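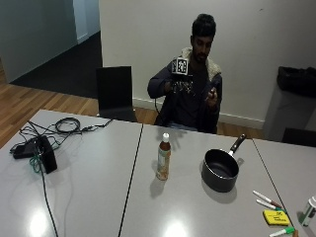
Fig. 2. Handheld unit with marker cube, held at chest height behind the tables.

Section 4: Before You Order

Most of this manual assumes you already own a Sorer handheld kit. This section is for the person who has to pay for one. Read it before you sign anything, and preferably before you promise anyone a start date.

4.1 What you are buying

The Sorer kit is a way of recording hand movements so that a robot arm can learn from them later. The arm is a separate purchase. We mention this early as the question reaches the Ciston help desk every June, usually from someone who has just spent the year's budget on the wrong half.

A basic order contains:

One handheld unit
One printed marker cube
One power supply and cable set
One licence for the Mugo recording software (single workstation)

It does not contain a workstation, a camera, a table, or anything to pick up.

4.2 Working out your budget

1. Decide how many people will record at the same time. Be strict. Two people taking turns need one kit; two people who both insist on mornings need two.

2. Add one spare marker cube for each kit. Cubes get dropped, leaned on and drawn on. A scuffed cube may still look fine to you and be quite unreadable to the camera.

3. Add one spare cable set per site. Leave this line in when the budget is trimmed. It is always the first to go and always the first to be needed.

4. Allow for the workstation. Check the requirements in Section 2 against the machine you have, and not the machine you remember ordering.

5. Set aside money for objects. Everyday items are best: bottles, pans, pens, sponges. You will want several of each, in different sizes and colours. Your own kitchen cupboard is not a procurement route, however quick it may seem.

6. Price the arm, its mount and its servicing separately, with its own delivery date. Do not put it on the same line as the kit.

Note: The Mugo licence is renewed yearly. Put the renewal in next year's budget now, while you still remember that it exists.

4.3 Planning the space

You need less room than you fear and more table than you have.

1. Measure the tables you intend to use. If you push several together, check that the tops are level. Plan your tasks so that objects are not set down across a join.

2. Look at the table surface under your normal lighting. Glossy tops throw back bright spots from ceiling lights. If you can see them, so can the camera. A matt cloth costs very little; new tables do not. Try the cloth first.

3. Choose where the camera will be fixed. It needs a clear view of the cube through the whole movement, including the part where the operator leans forward to see what they are doing.

4. Find the nearest socket and measure the route the cable will really take, round the table legs and not through them.

5. Leave space behind the tables for the operator to sit or stand, with room to move both elbows. Push spare chairs well in.

Caution: Do not run cables across a walkway. If there is no other route, budget for a floor cover.

Caution: Keep open drinks off the table while the power supply is on it. Closed bottles used as task objects are fine - label them, or someone will drink the equipment.

4.4 Planning the hours

The kit is the cheap part. Time is what you will run out of.

For a first project we suggest planning for 2,000 recordings. This is a planning figure and carries no promise that your robot will be any good at the end of it. Our trial site at Nuvevville allowed six weeks, of which the first was spent discovering that the booking system for the room had other ideas. Book the room before you order.

1. Name one person who owns the schedule. At Nuvevville this was Érica Bittencourt, whose written advice to new sites was to "halve whatever the keenest person says they can do in a day". We have seen no reason to revise it.

2. Plan short sessions with breaks. Holding a small device at chest height is easy for a minute and tiresome for an hour.

3. Keep part of the schedule free for recordings that have to be done again.

4.5 Placing the order

1. Fill in the order form at the back of this manual, one form per site.

2. Give a delivery contact who is in the building on most days.

3. State your plug type. Blank boxes are treated as UK.

4. Keep the outer packaging until you have finished the checks in Section 5. Returns in a carrier bag cannot be accepted, and yes, we have been asked.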